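# kitchen-grippers / purchasing notes

Last edited Jul 18, 2022. Maintainer: Mudassar Naqvi (complaints welcome, invoices less so).

This folder covers what we plan to buy for the kitchen recordings, what we already bought, and what we'd like to forget we bought. Prices live in `budget.csv`. If a number there disagrees with a number here, trust the CSV and fix this file.

## What we have

- 2 hand-held grippers from Belkadi, blue finger pads
- 16 spare pads, same supplier
- one Fukurano charger that charges when it feels like it

The grippers have held up well. The pads are a consumable, whatever the catalog says, and belong on the same budget line as tape and batteries.

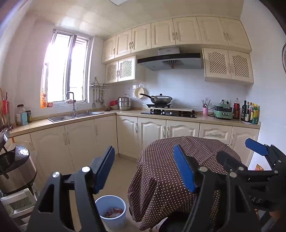 Home kitchens are where the money goes. Every new one in Udville means a site fee, a van, and half a day of somebody's wages before a single recording is saved. The first version of the budget had a line for hardware and a line called "misc." Misc won.

## Wanted by September

| Item | Qty | Status |
|---|---|---|
| Finger pads | 100 | quote from Belkadi, $561 |
| Hard carrying case | 2 | Timevberg, waiting on a quote |
| Charger (a different one) | 2 | open |

Timevberg quotes expire fast, so forward them the day they arrive. Shipping is never included, including when the quote says it is.

## Not buying

A third gripper. We've had this talk. Read `old_requests.md` before starting it again.

## Adding a request

Put a row in `budget.csv` with your initials and a link to the quote. "Urgent" is not a price.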